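Why I've gone off The Gwilliam Table

I gave it nine episodes. I want that on record before the comments fill up with people telling me to stick with it, because sticking with it is the thing I did all autumn, with a tray on my knees and my better judgement in the other room.

For those who have missed it, The Gwilliam Table is the baking contest that took over the slot where the antiques programme used to be. Ten bakers, a converted chapel, a long table, two judges who take turns being the nasty one. The winner gets a year's lease on a shop unit, which the presenter mentions so often that I could probably tell you the square footage.

My trouble with it started in episode two, with the bread. The bakers were told they had 26 minutes left and the whole room went into a panic, people flinging tea towels about, one chap nearly in tears over a plait. Then we went to an advert for Kiseck mixers. When we came back, the light through the big window had gone from afternoon to evening and everybody was calmly brushing on egg wash. I know telly is cut together. I'm not a child. But if the clock is going to be the main source of excitement, I'd like the clock to be a real one.

Then there's the scoring. Each judge gives marks, the marks go into a "table score", and the table score is never shown. We get the order at the end and that's it. In episode six Pruitt's walnut tart was called "the best thing we've eaten in this room" and came fourth. Fourth! What did the other three do, raise the dead?
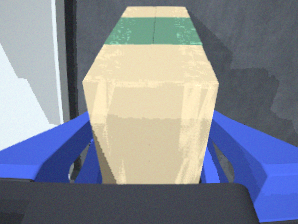 Kam-wah Kan wrote under my last post that I was looking at it the wrong way round. The hidden marks are the best thing in the show, apparently, because once you print a number on the screen everyone at home argues about the number and stops watching the baking. Also that the tart had a soggy base, you could see it when the knife went in, and judges are always kinder with their mouths than with their pencils.

I went back and watched the tart again. The knife goes in, the camera cuts to the judge's face, and the camera stays on the judge's face. If there was a soggy base I'd need to be told about it by somebody who was there. I will give Kam-wah the point about mouths and pencils, though, which is fair, and which goes for most of the people I've ever cooked dinner for.

What I don't accept is that secrecy makes for better watching. It makes for easier editing. If we can't see the marks, the producers can have anyone look doomed for 50 minutes and then wave them through, and they do, every single week, to the same man. He has been "on the edge" since the scones.

I should say something nice. The bakers are likeable. They help each other with hot trays and they seem to mean it. The older judge knows her pastry, and when she forgets to be nasty she explains things properly; I finally understand why my shortcrust shrinks (I stretch it into the tin, and it remembers). I'd watch a whole programme of her just talking about lard. 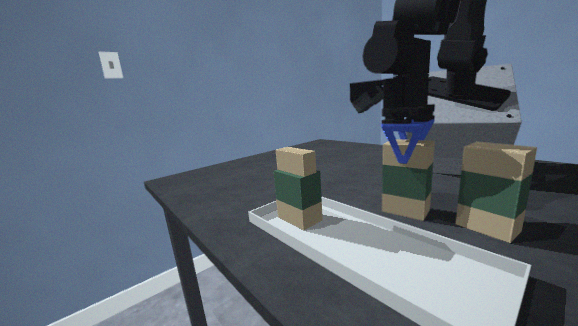

The final is in December and the papers are already calling it a two-horse race. I have my doubts about that as well, having seen the trailer, in which a third baker is filmed walking away from the chapel in slow motion. They did the same with the custard lady in the semi-final build-up and she was only going to her car.

There is talk of a second series, made by Gralteck this time, who did Pruren Kitchen Nights. You may remember that one: a celebrity guest every week, a spinning wheel of ingredients, and not one dish I would have eaten. Their press notice promises "more jeopardy". I can't think of a single evening when I have sat down to watch somebody make a Victoria sponge and wished it was more dangerous.

I'll watch the final, obviously. I want the walnut tart chap to win and I expect he'll come fourth.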